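Onent Community Forum
Section: Public Health Research
Thread: Antibody prevalence in the Grastow cohort – interpretation of interim results

methods_desk
Posted May 23, 2020

The interim report on the Grastow serology cohort has been released for comment. Of 3,521 residents invited, 2,399 gave a blood sample in March, and 213 tested positive for antibodies. Members are asked to confine their remarks to the sampling plan and the choice of test. 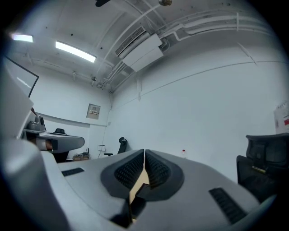
Our laboratory's main concern is the handling of samples before testing. The report does not say how long tubes stood before they were spun, or whether all sites used the same packing. Transit inserts deserve a line in the methods section, even where the material is as plain as the flat tan cardboard held between the two ribbed pads. We request that the authors add this detail.

arnar_lab
Reply

With respect, storage time is a minor matter. Antibodies are stable in serum for days under ordinary refrigeration. The larger problem is the 1,122 people who did not take part. If those who had been ill were more willing to attend, the estimate is too high.

methods_desk
Reply

The point on nonresponse is accepted. We do not agree that handling may be set aside. The Bravo assay was run at 3 sites, and the report gives no comparison between them.
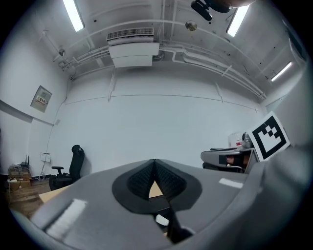 coastal_epi
Reply

A comparison between sites would be welcome, but it should not delay publication. A shared panel of known samples could be tested at each site and reported as a supplement. The same panel should be used to check the plate readers, as stray light can affect an optical reading. Anyone who doubts this may look at the white patches of reflection on the gray housing, to the left and right of the black textured pad. Arnar's remark on attendance remains the more serious one.

arnar_lab
Reply

We would support a supplement, provided that the nonresponse analysis appears in the main text. The invitation list holds age and district, so weighting is possible now.

methods_desk
Reply

Both requests will be forwarded to the authors. Our position on storage time is unchanged.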